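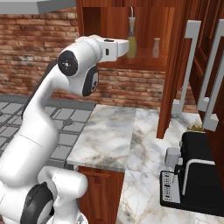

Bestex Skip Bags
Posted in May by the Sodora yard team

We love these things! The Bestex takes 186 kg of old tiles, offcuts or garden rubbish, folds flat in the ute and stands up by itself while you fill it – great if you're working solo. Two sizes, both with 3 lifting loops and a double-stitched base. Grab the larger one for a bathroom strip-out. Pick-up runs every Wednesday, so have it on the kerb or driveway by 7 am. No paint tins or asbestos, please. Item code 1149.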